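Posura: incident records on attacks against monitors and observers
Data card and README

Maintainer: Anouk Prins
Coding: Ans Smits, Kobe Dijkstra
Source checks: Keith Dobson
Release notes last edited 5/5/19

What the data covers

Posura is a table of reported incidents in which people or property belonging to a rights body, election observer group or press freedom monitor were attacked, blocked or threatened in the course of their work. One row is one incident. The current release holds 1,480 rows. Incidents in which a monitor was only present, and was not the target, are left out, even where the monitor wrote the report.

The records come from printed and online news, public statements by the bodies concerned, and court notices where these could be found. Rows based on a single source are kept but marked.

Files

incidents.csv: one row per incident, UTF-8, comma separated, header in the first line.
sources.csv: one row per source, joined to incidents.csv on incident_id.
places.csv: place names as printed, with the spelling used in the table.
codebook.txt: full list of codes and the wording given to coders.
changes.txt: corrections since the previous release.

Fields in incidents.csv

incident_id: whole number, never reused after a row is withdrawn.
date_from, date_to: first and last possible day. The two are equal when the day is known.
place_id: joins to places.csv. Blank if only the country is given.
target_type: person, vehicle, office, equipment, or mixed.
act: damage, assault, blockade, threat, detention, or other.
actor_stated: who the source says did it, in the source's own terms.
actor_code: our grouping of actor_stated. See the note on blame.
injured_min, injured_max: lowest and highest figure in any source. Zero means a source says nobody was hurt. Blank means no source says either way.
official_response: none reported, statement, arrest, charge, or verdict.
single_source: 1 or 0.

Note on blame

The field actor_stated repeats a claim. It is not a finding. In many rows the claim comes from the police or from a rival party, and it was never tested in court. Do not use actor_code to rank parties or groups by conduct. Names of accused private persons have been removed from every text field, including in rows with a verdict. Names of office holders acting in public are kept.

How rows were coded

Each report was read by 2 coders working apart. Where they differed on act, target_type or official_response, the row went to Maj-Britt Myklebust for a decision. There are 162 such rows, and both original codes are kept in changes.txt under the heading "split". Differences in place spelling were settled by Keith Dobson and are not logged.

The order of work was fixed. Coders filled in date and place first, then act and target, then the actor fields, and only then opened the second source. Coders who had already seen a report in another project were asked to pass it on.

Threats made by telephone or letter are dated to the day of receipt. A run of threats from one sender counts as one incident unless the sources report them as separate events. A blockade that turns into damage is coded as damage, with the blockade noted in the free text.

Known gaps

Coverage is thin for rural districts, and thinner for places without a local paper. Incidents that happened during curfews tend to be reported late, so date_from and date_to may be several days apart. Reports in languages the team does not read were used only in translation. The official_response field is the weakest in the table: an arrest is often reported and a release seldom is. "None reported" should be read literally.

The Zalska subset was collected earlier under looser rules and has no injured_max. It can be dropped by filtering on incident_id below the value given in the first line of codebook.txt. 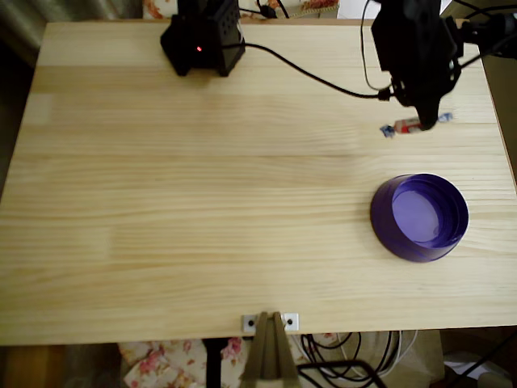
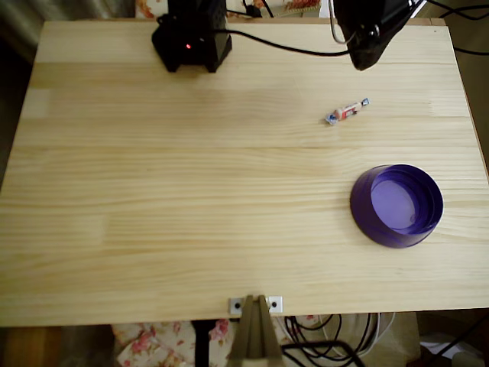 Use and citation

The table may be used and passed on for research, teaching and reporting, provided that the release date is given and changed rows are marked as changed. Cite as: Prins, Smits and Dijkstra, Posura incident records, Kerivow. Please do not attempt to restore removed names by matching rows to news archives.

Corrections

Send corrections to the maintainer with the incident_id, the field, the value you believe to be right, and a source we can read. Corrections without a source are logged but not applied. Requests for removal from persons described in a row are handled first, normally within 5 working days, and the row is hidden from the download until a decision is made.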